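Ticket 3649: Dryer in shared laundry room, Himetti building, stops at 32 minutes
Status: Open (reopened)
Opened by: Gunārs Ramanauskas

Dryer 6 quits with 32 minutes left on the display, every load, towels or socks. It then plays the little victory tune, as if it had finished. Lint screen is clean. I have pressed Start again with varying degrees of politeness.
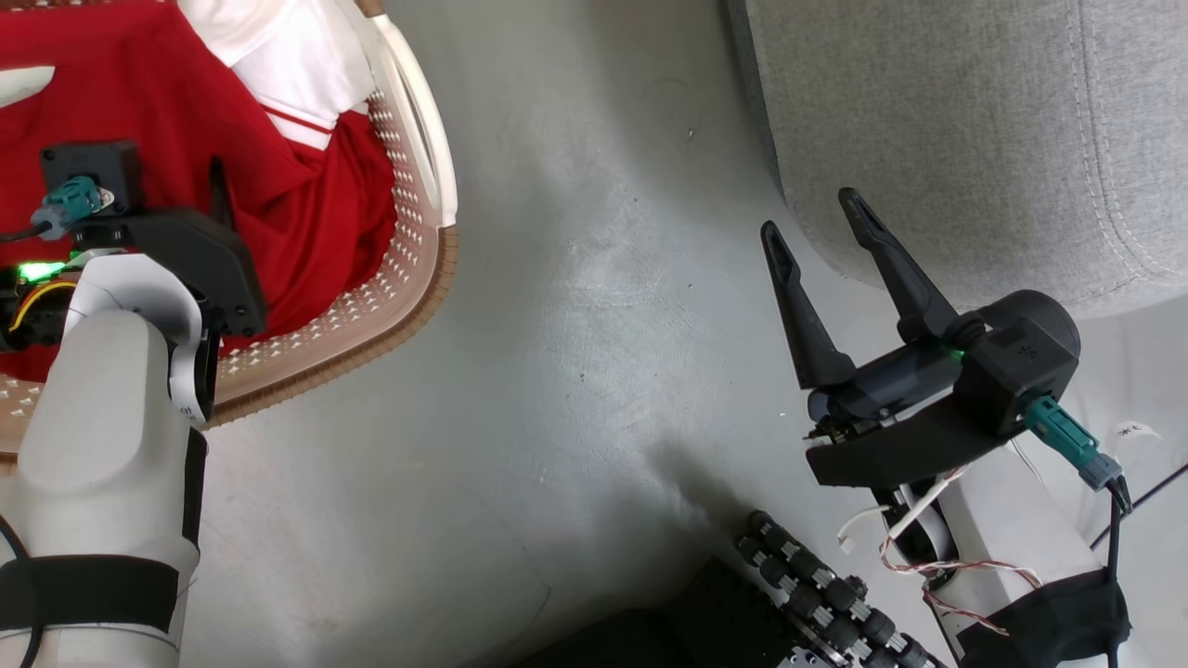 Helju Grigaitė: Same tune for me, same 32 minutes. I run mine on Low and it still stops there, so I doubt it's overheating. Has anyone tried the timed cycle instead of Sensor Dry?

Gunārs Ramanauskas: Tried Timed, 60 minutes. It ran all 60. The shirts came out like crackers, but I'll call that progress.

Notska Support: Thank you for reaching out! Please confirm that the dryer is plugged in.

Gunārs Ramanauskas: It plays music. I'm fairly confident about the plug.

Notska Support: Thank you for confirming. If Timed completes and Sensor Dry doesn't, please wipe the two metal strips inside the drum with rubbing alcohol. Dryer sheets leave a film on them, and the machine misreads the load. Closing this ticket as resolved.

Helju Grigaitė: Wiped the strips. The cloth came away gray and smelling of Alpine Meadow. Sensor Dry got down to 14 minutes before the tune, and the towels were still damp in the middle. Please reopen.

Notska Support: Reopened. A technician from Skaron will check the sensor wiring in February. Until then, use Timed and leave out the dryer sheets.

Gunārs Ramanauskas: February it is. I've taped a note to the door that says TIMED ONLY. Someone has already written "why" under it — I've added the ticket number. Also, the card reader charged me twice for the 60-minute run, and I assume that's a separate ticket.

Notska Support: Yes, please open a separate ticket for billing.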